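主题：回复：[操作学习] 抽屉任务上的分段重加权，结果和几个疑问
发件人：Remigiusz Pawłowska
收件人：操作学习邮件列表

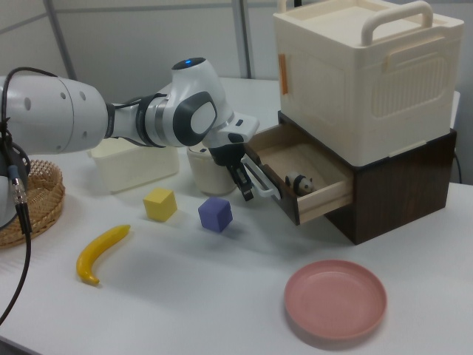
各位好：

谢谢上一封信里的问题，问得很仔细，我用了两个晚上才整理好回答。中文不是我的母语，如果有句子读起来奇怪，请直接告诉我，我会重新写。术语我尽量按照列表里大家的习惯，第一次出现的时候附上英文。

先把原来的信引在下面，然后逐条回答。

> 你在列表上介绍的分段重加权（segment reweighting），我们组读了，觉得想法简单，也许正因为简单才值得认真检查。有几个地方没有看懂：
>
> 一、你说权重是按“段”给的，但是段的边界怎么来？如果是人工标注，那么和直接多采一些困难段的数据相比，优势在哪里？
>
> 二、你报告的抽屉任务成功率提高了，可是基线（普通的行为克隆）训练得够不够久？我们自己的经验是，很多所谓的提高，在基线多训练一倍时间以后就消失了。
>
> 三、桌上有很多与任务无关的物体。你的测试里这些物体是固定的还是每次重新摆？如果固定，策略可能只是记住了布局。
>
> 四、夹爪碰到把手以后的那一小段，力的信息你有没有用？只靠图像，我很难相信它能分清“已经勾住”和“只是靠着”。
>
> 五、代码和数据会不会公开？
>
> 另外，个人觉得“重加权”这个名字容易和重要性采样混淆，建议考虑换一个。

下面是我的回答。

一、关于段的边界。

边界没有人工标注。我们用的是夹爪开合信号和末端速度，两个都是遥操作时已经记录下来的量。做法是：先对末端速度做平滑，找到局部最低点；再把夹爪状态变化的时刻加进去；最后把距离太近的边界合并。合并的窗口是一个超参数，我们试了几个值，结果对它不太敏感，但是如果窗口太大，“接近把手”和“拉开”会并成一段，这时候方法就退化成普通的行为克隆，因为段内的误差被平均了。

每一段的权重由验证集上的段内误差决定。具体地说，先训练一个短的模型，计算每一段的平均动作误差，然后除以这一段动作本身的方差。除以方差这一步很重要。我最早的版本没有这一步，权重全部跑到大范围移动的段上去了，因为那里动作幅度大，误差的绝对值自然也大，可是这些段并不难。那个版本比基线还差，我当时差一点放弃这个方向。

您问和多采困难段的数据相比有什么优势。我的看法是，两件事不冲突，可是多采数据需要先知道哪一段困难。我们开始的时候以为困难的是把物体从抽屉里取出来，因为内壁离得近，夹爪的余地小。算出来的权重却说，最难的是手指对准把手之前的最后几厘米。后来看失败的录像，确实大部分失败都在这里：手指停在把手旁边，高度差一点，然后闭合，什么也没夹住，接着策略照样往后退，好像抽屉已经跟着出来了。所以我现在把权重也当作一种诊断工具来用，即使最后不用它来训练。

二、关于基线。

这个批评是对的，我第一次发信的时候基线训练得不够久。收到您的信以后我重新跑了，基线的训练步数和我们的方法加上预训练那一短段的总和相同，另外还跑了一个步数加倍的版本。

演示数据一共167条，全部来自同一张桌子和同一个柜子。留出一部分做验证，训练时实际用的是153条。结果是：步数相同的时候，差距和第一封信里写的接近；基线步数加倍以后，差距变小，但是没有消失。剩下的差距几乎全部来自对准把手这一段。在搬运和放下的段，两者没有可以看出来的差别，加倍之后基线有时候还稍微好一点。我认为这合理，因为权重总是要从某个地方拿走的。

每个数都是3个随机种子的平均。我知道种子不多，这里主要的限制是真机测试的时间。种子之间的波动比我希望的大，尤其是基线，有一个种子特别差，去掉它以后差距会再小一些。我没有去掉它，但是报告的时候会把每个种子单独列出来，请大家自己判断。

三、关于桌上的物体。

任务是这样的：柜子放在机械臂对面，桌面上有黄色和紫蓝色的泡沫方块、一个玩具香蕉、一个杯子、一个粉色的浅盘，还有一些容器。策略要做的是用手指带住抽屉的白色金属把手，把抽屉拉开，再取出里面的小熊猫，放到盘子里。其余的东西都是干扰物。

采集的时候，操作员在每条演示之前会移动干扰物，但是说实在的，移动的幅度不够大。人会有习惯，香蕉总是被放回差不多的地方，方块也总是在抽屉前面的那一片。我检查了录像以后才注意到这一点。所以您担心策略记住了布局，这个担心有道理。

收到信以后我补做了一组测试，分三种条件：布局和训练时相近；干扰物位置完全打乱；干扰物全部拿走。在打乱的条件下，两种方法都变差，我们的方法下降得少一点。拿走的条件让我意外，基线下降得非常明显，常常在伸向柜子的半路上犹豫，左右晃动。我猜测基线把方块当成了某种路标。重加权以后这个现象减轻了，可能因为训练更多地看重靠近把手的画面，那里方块所占的作用比较小。这只是猜测，我没有做注意力图的分析，如果列表里有人有可靠的工具，请推荐给我。

还有一点需要承认：柜子本身的位置变化很小。我们试过把柜子转一个小角度，两种方法都基本失败。重加权不能产生数据里没有的东西，这一点我在第一封信里写得不够清楚，读起来好像它能改善泛化。请大家以这封信为准。

四、关于力的信息。

没有用力传感器。输入是固定相机的图像、关节角和夹爪开度。您说得对，只靠图像很难分清“勾住”和“靠着”，这两种状态在画面上的差别可能只有几个像素。不过夹爪开度里有一点间接的信息：如果手指之间有把手，闭合的时候会停在一个比较大的开度上；如果没有，就会一直闭到底。这个信号是有的，问题是普通的行为克隆不太利用它。原因我想是这样：在整条轨迹里，开度信号有用的时刻非常短，对总的损失几乎没有贡献，所以网络没有动力去学它。

为了检查这个解释，我做了一个小的消融实验：把开度从输入里去掉，再分别训练。基线几乎没有变化，说明它本来就没有在用。我们的方法明显变差，对准把手一段的优势丢掉了一大半。这是我在整个工作里最喜欢的一个结果，比成功率本身更能说明方法在做什么。

同事建议加关节电流作为输入，我们在 Irnex 的控制器上可以读到它，可是噪声很大，延迟也不稳定，暂时没有加。如果有人在类似的任务上用过电流信号，并且有好的滤波办法，我很想听一听。

五、关于代码和数据。

代码会公开，分段和计算权重的部分很短，已经整理好了，放在 Górecki 这个仓库里，目前只对组内开放。训练部分依赖 Futetti，那是我们内部的训练框架，需要先把依赖拆出来。我希望在九月完成。数据要等 Dusberg 那边的同意，因为采集是双方一起做的，协议里写明公开之前要互相确认。我已经写信问了，对方没有反对，但是正式的答复还没有来。如果有人只是想先试一试分段的代码，可以私下写信给我。

六、关于名字。

您的建议我同意。重要性采样里的权重有明确的概率意义，我们的没有，它只是一个启发式的数。我考虑过“按段归一化的损失”，准确，但是太长；也考虑过“难段加权”，同事说听起来像举重训练。在想到更好的名字以前，我在代码里先用 seg-norm。欢迎大家提议。

另外补充几件第一封信里漏掉的事情，可能对想重复实验的人有用。

权重需要设上限。如果不设，偶尔会有一段因为方差接近零而得到非常大的权重，比如操作员停下来思考的时候，手臂几乎不动，分母很小。我们的上限是10，也就是任何一段的权重不超过平均值的十倍。另外，静止超过一定时间的段我们直接合并到后一段里去。这两件事只做一件也可以，两件都做比较稳定。

权重只计算一次，训练中间不更新。我试过每隔一段时间重新计算，结果会来回摆动：对准的段学好了，权重下降，然后又变差，权重又上升。也许加一个动量可以解决，但是那样又多一个超参数，我没有继续。

如果模型一次预测一串动作（action chunking），一串里可能跨过段的边界。我们的处理是按每一个时间步所在的段给权重，没有按整串给。最初按整串的第一步给权重，效果差很多，因为进入困难段之前的那几步得不到足够的权重，而恰恰是那几步决定了手指的高度。这个细节花了我很长时间才找到，写在这里，希望别人不用再找一次。

最后是评测的标准。抽屉拉开但是没有把熊猫取出来，我们记为部分成功，单独统计，不算在成功率里。第一封信的表格里有一行把部分成功也算进去了，是我的错误，已经改正，改正后的表格放在列表的存档页面。受影响的只有那一行，方向没有变，数值变小了。感谢指出表格里加起来不对的那位朋友。

我自己还有一个问题想请教大家。我们的任务里困难段只有一个，而且很短。如果一个任务里有很多困难段，例如插接头、拧瓶盖连在一起做，按误差加权是不是等于把所有的段都加权，最后什么都没有强调？我做了一个玩具例子，感觉是这样，但是玩具例子说明不了很多。有做长序列任务的朋友，如果愿意在自己的数据上跑一下分段代码，只看权重的分布，不需要重新训练，对我就已经是很大的帮助了。

祝工作顺利。

Remigiusz Pawłowska

附：回信请发到列表，不要只发给我，这样存档里可以找到完整的讨论。附件请不要太大，上次有人发的视频被服务器退回来了，我没有收到。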